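Revero 2: motion planning and scene testing for kitchen robots
2019-11-13
By Yolanda Pettigrew

I've been writing planning software at Avo long enough to have strong feelings about refrigerator doors, and Revero 2 is where most of those feelings ended up. It's the tool we use in Fekdale every day to work out how an arm should move through a room full of cabinets, corners and handles, and to find out where the plan falls apart while it's still only happening on a computer.

If you used the first version, you'll recognize the main window and not much else. The planner is new, the scene loader is new, and the timeline finally scrolls the way a timeline ought to (sorry, everyone who wrote in).

What you get

Revero 2 is one desktop program with a planner, a kitchen simulator and a replay viewer inside it. You load a scene, drop in your arm model, set a goal for the gripper or the base, and press Plan. The path shows up as a line through the room with a ghost of the arm at each waypoint, and you can grab any waypoint and drag it somewhere else. The planner fixes up the parts on either side while you drag. I could play with that all afternoon, and on the day we got it working I pretty much did.

There's also a batch mode with no window at all. Point it at a folder of scenes and a list of goals, go get lunch, and come back to a table of what worked and what hit the counter.

The kitchens

We ship 132 kitchen scenes with the license. They're full rooms with appliances, cabinets, countertops and doorways, and the doors and drawers that should open do open. Each handle is tagged, so you can write "fridge, lower drawer" as a goal and skip the coordinates. You can swap materials on anything in the room too. Same cabinets in red, cream or gray, same floor in planks or tile. We added that for the perception people, who need to know if their detector learned what an oven is or only learned what our oven looks like.

You can bring in your own rooms as well. The importer reads the usual mesh formats and will ask you which pieces move. It guesses hinges pretty well on plain rectangular doors. Curved corner units it gets wrong, and you'll need to set the axis by hand. There's a page in the manual for it with a worked corner cabinet.

The planner

The big change is that the base and the arm are planned together. In version one you parked the base, then planned the arm, and if the arm couldn't reach you moved the base and tried again. It was fine for a tabletop and pretty awful for a whole room! Now you give it one goal and it picks a place to stand that leaves the arm some space to work in. Doors count as moving obstacles, so it won't stand where the door is about to swing.

You can tune all of it. The settings I touch most:

- Clearance, set per object. I keep it generous near stone counters and tight near soft things.
- Elbow preference, up or down, or let it choose.
- Joint limits, which you can pull in tighter than the maker's numbers.
- Replan budget, meaning how long it may think before it hands you the best path so far.
- Seed. Please write down your seed. Every run saves it in the log now, so you have fewer excuses than we did.

A random start test comes built in. It takes your goal, scatters the robot over the open floor in 3,000 starting poses, and plans from every one. Failures get drawn on the floor as small red marks, and once you've seen a clump of them beside a doorway you know what you're doing tomorrow morning. Click a mark and it opens that run in the viewer, ready to play.

Camera views

Cameras are plain objects in the scene. Put one on the wrist, one on the head, one over the room, or hang one behind the shoulder so you can see past the arm to wherever it's headed. Each one gives you color, depth and a labeled view where every object has its own flat color. All three come out lined up to the same clock, and you can save them as image folders or stream them straight into your own code over a local socket.

I like the over-the-shoulder view for debugging base placement. You get a lot of floor in it, and you can tell at a glance how far off the appliances are. My one complaint about our own work is that glossy robot parts take longer to render than I'd like, so for big batches I switch reflections off in the render tab.

What it runs on

Linux is the one we test on every night. Windows works fine for the planner and viewer, and batch mode on Windows is still marked beta. You'll want a separate graphics card if you plan to save camera views. Planning on its own is happy on a decent laptop, and mine is nothing special.

The scripting side is Python. Everything you can click, you can call, and the window has a button that copies your last few clicks as a script. It writes clunky code, but it runs, and cleaning up a script that works beats staring at an empty file.

Price and license

Revero 2 is $600 per seat for a year, with the kitchen scenes and updates included. Batch mode doesn't use up an extra seat, so run it on as many machines as your seat holder can keep busy. Owners of version one can move their old projects over with the converter in the Tools menu. Save a copy first! It keeps goals and scenes, but camera settings have to be entered again.

The trial is the full program with a small set of scenes, and it opens in a kitchen with dark red cabinets, a black refrigerator and plenty of plank floor between the arm and the back wall.
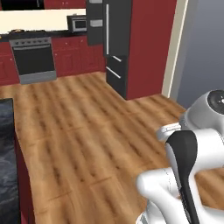

Getting a trial

Write to Sales and tell them which arm you have and whether it sits on a moving base, and they'll send a download link with a matching arm model. If yours isn't one we have, send the robot description file along and I'll take a look at it myself. Bug reports come to my team, and we love the ones with a seed in them.

Contact Sales | Copyright Avo, Fekdale | Back to top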